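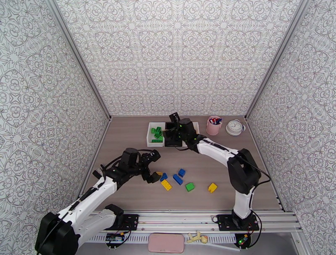
Puesta a punto de la celda Skurnen

Dos brazos sobre riel de aluminio, mesa cerrada por tres lados. Tarea: clasificar ladrillos de juguete por color. Responsable: Emiliano Pacheco.

Antes de cada tanda

Revisar los 22 tornillos de las placas de montaje. Comprobar que los cables negros no rozan los codos. Si la pinza pierde fuerza, recalibrar el cero. 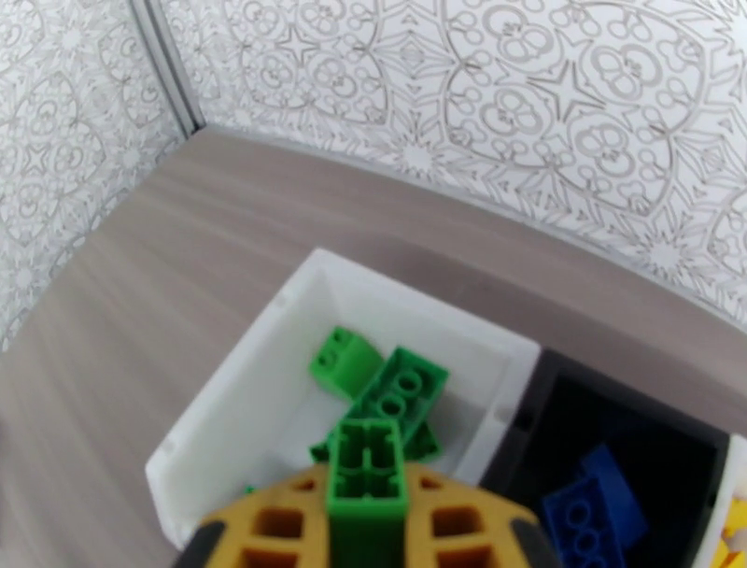 Los dedos se cambian tras más de 400 ciclos. Después se repiten 3 agarres de prueba con cada brazo y se anota el resultado en mulville.txt.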